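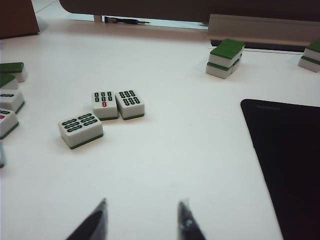 Mahjong tiles on the white table.

Meditation hall walk-through, Nurnell retreat house
Checked by Fathima Gunawardena, June 5, 2026

Exits: OK. Both doors swing freely -- lovely to see!
Candles: OK. Glass holders on all 43, and the sand bucket is full.
Incense: FIX. Move the burner six feet from the curtains.
Cushions: OK. Aisles wide and clear, great work by the morning chanting group! 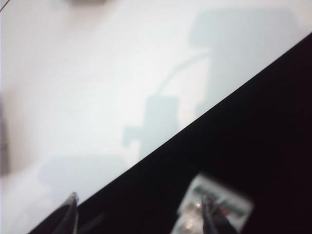 Shadows on a white surface.

Smoke alarms: OK. Loud and clear on every test.
Shoe racks: FIX. Left one wobbles. Imtiaz Howlader has the brackets.
Next check: before the March silent sitting, which I can't wait for!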